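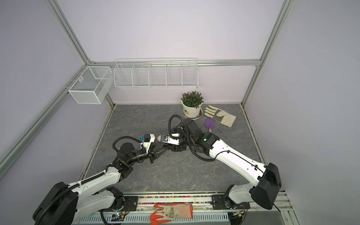

Regalböden in Mietwohnung befestigen: Rückbau bei Auszug geschuldet?

Frage von Lurdes Mendes
Sehr geehrte Damen und Herren, in meiner Küche habe ich im September drei Hängeregale montiert, je Regal mit 8-mm-Dübeln. Die Hausverwaltung Donik verlangt zum Auszug den vollständigen Rückbau und kündigt an, andernfalls 400 Euro von der Kaution einzubehalten. Der Nachmieter würde die Regale gern übernehmen. Bin ich dennoch zur Entfernung verpflichtet?

Antwort von Arvid Forsberg
Grundsätzlich ist die Mietsache ohne die eingebrachten Einrichtungen zurückzugeben. Eine Absprache mit dem Nachmieter genügt nicht - erforderlich ist die Zustimmung der Vermieterseite, zweckmäßigerweise schriftlich und vor dem Übergabetermin. Dübellöcher in üblichem Umfang gelten in der Regel als vertragsgemäßer Gebrauch. Für den angekündigten Einbehalt sollten Sie eine nachvollziehbare Aufstellung verlangen. Eine Rechtsberatung im Einzelfall kann hier nicht erfolgen.

Antwort von Flusine
Bei uns wurde nichts beanstandet. Löcher mit Spachtelmasse verschließen und überstreichen.

Antwort von Jia
Ergänzend zu Herrn Forsberg: Bitte prüfen Sie das Übergabeprotokoll vom Einzug. Waren dort bereits Bohrlöcher vermerkt, sind diese Ihnen nicht zuzurechnen.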